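How to Run an Open Day Demo With a Two-Armed Robot

Filed under: Workshop How-Tos
Last updated August 14, 2023

We have now shown our two-armed bench robot to the public at the Hasesgate open day twice. The first time we learned a great deal, mainly about apologizing. The second time went well enough that Evander Rennie asked me to write up the method for whoever gets the job next year. What follows assumes you already have a pair of arms that move when told. If yours don't, that is a different page and I'm sorry for your trouble.

1. Pick a task your aunt would recognize

Our first demo was peg insertion. It is a hard problem and we were proud of it, and visitors looked at it the way people look at someone else's vacation slides. So we switched to table clearing: plate, cutlery, tray. Everyone who walks in has done this job and has opinions about how it should be done. They will share these opinions.

Keep the object list short. Plastic is forgiving, and light colors are easy to see from the back row. Buy spares. Small visitors like to take a souvenir.

2. Tape the table before you do anything else

Lay out a grid in blue masking tape. Ours is called the Andow layout, after a spreadsheet. The grid gives you somewhere to put things back to, and by the seventh reset of the afternoon you will be glad of it. You can say "plate in the second square" to a helper across the room instead of waving.

Press the tape down hard with the edge of a ruler. It will lift anyway. Check it at lunch and replace anything the arms could snag on, if you get a lunch.

3. Set the starting position

Send both arms to their home pose and let them stop fully. Then place the plate within easy reach of one gripper, keeping it clear of the other. Lay the cutlery on the plate side by side, handles toward the back. Put the tray down last, at the front, with its edges lined up with the tape.

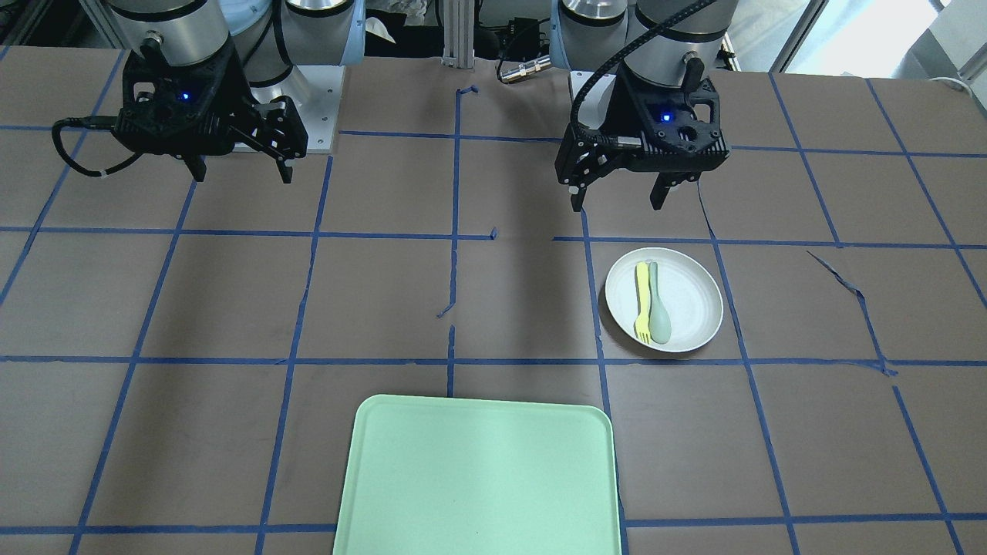
Plate, fork, spoon and tray set out on the taped table, both arms overhead.

A fork and spoon that overlap a little are fine, and more fun to watch. A fork fully on top of a spoon is a research project. Nudge them apart before you start and look casual while you do it.

4. Write down what you will say

Angus Dow did the talking in July, at our rehearsal, and spoke for 6 minutes on calibration before the robot moved. He is a lovely man. He now has a card.

The card says:

Hello, this is the robot.
It is going to try to clear the plate.
It does not always manage.
Please stay behind the line.

The third line is the important one. Say it before the run and a dropped fork gets a sympathetic "aww." Say it after and you are making excuses. Keep calibration for the person who stays behind to ask, and there is always one.

5. Run slower than you think

We cap the arms at 80 percent of our normal bench speed. Visitors still jump. Slow motion also gives the speaker time to finish a sentence, and gives whoever is holding the stop button time to form a view.

That person does nothing else. No answering questions, no coffee, no phone. If the stop holder needs a break, the demo has a break too.

6. Plan for the reset

Each run is short and each reset is longer than you'd like. Fill the gap with something. We pass around a spare gripper finger, which is black, dull to look at, and wildly popular. Someone will ask what it costs. Someone else will ask if it can fold laundry. The answer to the second is "not ours," and they will be disappointed in you personally.

Do the reset in the same order every time:

Stop the program and wait for the all-clear from the stop holder.
Home both arms.
Clear the tray.
Plate back in its square, cutlery on the plate.
Tray squared up to the tape.
Hands out, then say so out loud.

7. Save the logs, then go home

Copy the day's recordings off the Titance machine before you shut it down. It clears its scratch folder on restart, a feature we discovered once. The storage cupboard is the one marked Iyer and the code for it is 2243. If the cupboard won't open, lift the door slightly and try again - it sticks in warm weather.

Roll up the spare tape. Leave the grid where it is. Whoever has the bench on the next working day will complain about it, and then they'll use it.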